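Diagnosing gripper dropouts in handheld cloth-folding recordings

7 min read

Last updated: November

By Hamdia Wolde

Use this guide when a handheld gripper session plays back with one hand frozen, jumping, or sliding away from the cloth. It covers the fault we call a dropout, which is when one gripper stops reporting good position data while the operator keeps working. The operator usually can't feel it. The gripper still opens and closes, the cloth still moves, and the problem shows up at replay.

We ran into this on the Abugri folding set. Out of 1,427 recorded folds, 1,345 replayed cleanly. The rest had the right gripper drifting or stuck for part of the fold. Four of those got as far as the robot before Kobina Odoi caught them, and on one the arm pulled a towel tight and kept pulling until the force limit tripped. Nothing was damaged, but the arm was down for the afternoon while we checked the wrist.

What you need

A pair of handheld grippers, charged
The Horis session viewer, with the log panel turned on
One towel or other light cloth
A bed, table, or mat to work over
A notebook or a shared sheet

Step 1. Stop the robot side first

If a bad session has already been sent to the arm, cancel the queue before you do anything else. Press the stop on the controller, then remove the session from the playback list. Pressing stop alone leaves the session loaded, and it will resume from where it was when someone clears the stop. Yayra Kyei now puts a paper tag on the controller while a session is under review. Do the same if more than one person uses your arm.

If the arm is holding cloth under tension, don't cut or yank the cloth. Open the jaws from the controller with everyone's hands clear, and let the fabric drop.

Step 2. Find out which kind of dropout you have

Open the session in Horis and plot the position of each gripper against time. Look for one of three shapes.

A flat line means the position stopped updating. The last good value is being repeated.

A step means the position was lost and came back somewhere else. These are easy to spot and easy to cut out.

A slow slope while the hand should be still means drift. This one is the most dangerous on cloth, because the robot will follow it smoothly and nothing looks wrong until the fabric goes tight.

Write down the start and end time of each one and which hand it was. Don't trim anything yet.

Step 3. Repeat the motion by hand

Pick up the cloth with both grippers, one near each end, and lift it clear of the surface. Hold it with some slack in the middle for a slow count of ten. Then spread your hands, bring them back, and lower the cloth. Leave the recording running the whole time.
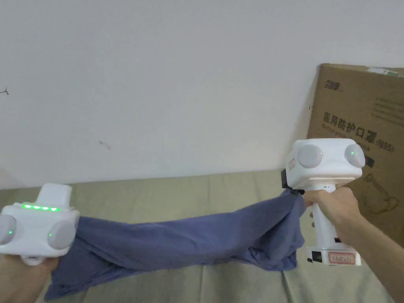
Two-handed hold over a fabric-covered surface, cloth hanging slack between the grippers.

Keep the slack. With a tight cloth, each hand steadies the other and you can get a clean plot from a pair that will fail in real work. A loose cloth also bunches and swings, and that is closer to what the operators deal with.

Do this at least 22 times. Our fault was intermittent, and Kwadwo Antwi had done a dozen good holds in a row and was ready to sign the pair off when it showed up again.

Step 4. Swap hands

Put the left gripper in the right hand and the right gripper in the left. Run the same holds.

If the fault moves with the gripper, the problem is in the device. Go to step 5.

If the fault stays on the same side of the body, the problem is how or where that hand is working. Go to step 6.

Step 5. Check the device

Turn the gripper off and take the battery out. Look at the contacts and wipe them with a dry cloth. Put the battery back and press until it seats. On our pair, the right battery could sit slightly proud and still power everything up. It lost contact for a moment when the wrist turned, and the position data restarted from a wrong value.

Then turn it on, hold it still, and twist your wrist slowly in both directions while you watch the log panel. A restart shows up as a new session ID on that hand. If you see one, stop using the gripper and label it. We sent ours back to Dinalico and the replacement has been fine.

Don't tape the battery in place and carry on. Adjoa Amegashie tried it for one session and it hid the fault well enough to pass a short test.

Step 6. Check the working position

Watch the operator do the fold from the side. Common causes are a forearm crossing in front of the other gripper, cloth thrown up over the device, and hands held so low that the fabric piles against them. Ask the operator to grip closer to the corner and hold the devices a little higher. Record another set and compare the plots.

Step 7. Clean the data and release it

Delete any session with drift. Sessions with a flat line or a step can be kept if the bad part falls completely outside the grasp. We don't interpolate across a dropout while cloth is being held, even a short one.

Play the first repaired session on the arm at the lowest speed with no cloth. Play it again with cloth, one person at the stop button. After that the Astier cell can take the rest at normal speed.

If the fault comes back

Save the raw log before you restart the viewer. Horis clears the log panel on exit, and we lost our first two examples that way. Note the battery position, the hand, and what the wrist was doing.

Contact the cell team | © Abugri Project | Back to top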